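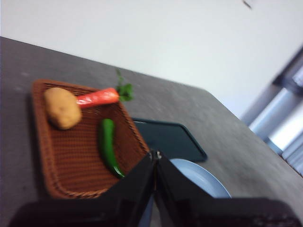 A vegetable basket is a shallow open container, usually woven, used in the kitchen to hold whole produce between storage and preparation. It differs from a storage bin in that its contents are meant to be used within a short time, and from a serving basket in that it is rarely lined or brought to the table. Most are square, rectangular or round, with sides that slope outward from the base.

Construction

The term wicker refers to the method of weaving and not to a single material. Baskets of this kind may be made from willow, rattan, reed, split bamboo or synthetic strand. The structure has three parts: the base, the side walls and the border.

The base is commonly worked in a close crosshatched weave, which keeps small items from dropping through and leaves enough gaps for loose soil to sift out. The side walls are built on upright ribs, called stakes, with thinner strands (weavers) passed in front of and behind them in turn. A braided or rope-like border finishes the opening and locks the stake ends in place. Some baskets carry a second braid at the foot, which takes most of the wear from sliding across a countertop.

Square baskets are harder to weave than round ones, as the strands tend to pull the corners inward. Makers correct this with a thicker corner stake or a wooden form. In the Verndale pattern, described by Frida Bisgaard in her survey of household basketry, the corners are drawn up to a slight point and the walls flare toward the rim. Bisgaard recorded 1,723 baskets, of which almost 30 percent were of this type.

Typical contents

Vegetable baskets are used for firm produce that tolerates open air for a few hours or days. Potatoes, carrots and fresh chili peppers are common. Potatoes should be kept out of light for any longer period, since exposure turns the skin green and raises the level of bitter compounds. Carrots lose water quickly through their leaves -- the tops are normally cut off before storage, though they are often left on for display.
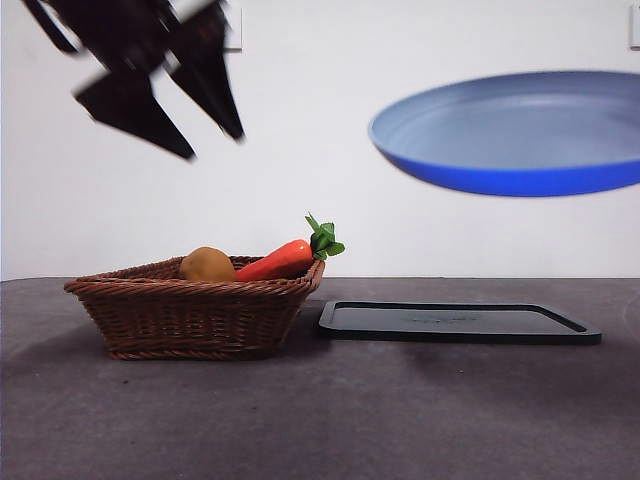

Imitation produce is also placed in baskets of this type, in showrooms, play kitchens and teaching kitchens. The pieces are generally molded in foam or plastic. Weight is the main difference from real vegetables, and foam pieces in particular will shift when a light basket is moved.

Placement on the work surface

In kitchen layout, the basket is treated as the supply point. The Bundgaard arrangement places it to one side, with the cutting board directly next to it and the cooking vessel beyond the board. Produce then travels in one direction. Mayuree Phetsri, writing on small kitchens, gives a minimum clear width of 2 feet for the board and recommends a rim height under 9 inches, so that items can be lifted out without tipping the basket.

A flat tray may be used in place of the board where no cutting is done. Dark boards and trays show pale scraps clearly but hide soil.

Care

Loose soil is removed by turning the basket over and tapping the base. Natural strand may be wiped with a damp cloth and must be dried fully before reuse. Soaking loosens the border. Synthetic strand can be rinsed. Broken weavers are replaced by tucking a new length behind the nearest rib on either side of the break.

See also

Plirkura weave
Wadik basket
Cutting board
Root vegetable storage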